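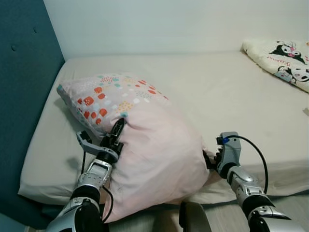
Chapter 5
Getting There: Roads, Visitors and the Places in Between

What this chapter covers

Who pays for a road that mostly strangers use. How a village ends up as a corridor. Why visitor counts and traffic counts never agree. Bypass, widen, or leave alone - the three choices that land on every regional desk sooner or later. And a long case, the Bramora valley road, which we come back to in chapters 7 and 9, so read it properly now.

You will need the terms from Chapter 4 (gateway, catchment, day visitor, overnight visitor). If those are hazy go back. Ten minutes, well spent.

5.1 A road with two jobs

Start with Bramora. One valley, one road in from the coast, the same road out over the top to the Rerora lakes. Farms on both sides, a school, a riding stable, a chapel, a shop that opens when it opens. Resident population 922.

On a Thursday in August the counter at the lower bridge recorded 3272 vehicles. Most of them were not going to Bramora. They were going to the lakes, and Bramora was in the way.

So the road has two jobs. It is the village street: children, tractors, post van, somebody's sheep. It is also the main approach to the best-known beauty spot in the region. Each job wants a different road. The first wants slow, narrow, plenty of crossings. The second wants wide, smooth, somewhere for a coach to pass a coach.

Planners call this a dual-function road. The term is worth learning because it turns up in funding rules, and funding rules are where a lot of these arguments get settled.

Key term. Dual-function road: a road which serves local access and through traffic on the same stretch, with no practical alternative for either.

5.2 Who asks, who pays

In most countries the road network is split. National roads belong to the state, minor roads to the district. The Bramora road was built as a minor road and is still classed as one. The lakes however are promoted nationally. Posters at the airport, the lot. The district gets the traffic and the repair bill, and the income goes elsewhere - to hotels in the port, to coach firms, to the café at the lake car park, which sits over the district boundary.

Notburga Steiner, who chaired the district council when the first request went in, put it like this in her evidence: "We are asked to keep the front door of somebody else's house." She wanted the road reclassified. She did not, at that stage, want a new one. The two requests got muddled in the press and they still are, so keep them apart in your notes.

Reclassification moves the cost. Nothing is built, the same tarmac gets a different owner.
Realignment moves the traffic. Something is built, and somebody's field goes under it.

A request can ask for both. Bramora's second request did. More on that in 5.6.

5.3 The lodging question

Through traffic is not always a dead loss. A share of it stops. What share depends on whether there is anything to stop for: fuel, food, a toilet, a bed.

Beds matter most. A day visitor buys a coffee. An overnight visitor buys dinner, breakfast, and quite often petrol as well. At the time of the first request Bramora had 79 guest beds, nearly all in farmhouses and summerhouses let by the week. Owners were split. Some feared a bypass would finish them. Others said guests complained about one thing only, the noise, and a bypass would be the making of the place.

Both views are reasonable and neither was tested at the time. The Edwards survey (5.5) tried to, a bit late.

Compare Nutimance, on the other side of the lakes, which was bypassed a generation earlier. Its filling station shut within the year. Its guesthouses did not. Careful though: Nutimance has a harbour, and Bramora doesnt, so the comparison only goes so far.

5.4 Reading a traffic count

A few warnings before you meet the tables.

A vehicle is not a visitor. A coach is one vehicle and a farmer going back and forth to a field all day is a good many.
A single day is not a season. Always ask which day, what weather, and whether the upper road was open.
Counters sit where they are easy to install. The one at the lower bridge misses everybody who comes down from the lakes and turns off before it.
Annual averages flatten the summer peak, and the peak is what people in the valley are complaning about.

Exercise before you read on. Take a road you know that leads somewhere popular. Write down who owns it, who uses it, and who would have to sign if it were moved. One page, no more. Bring it to the seminar, we start from those.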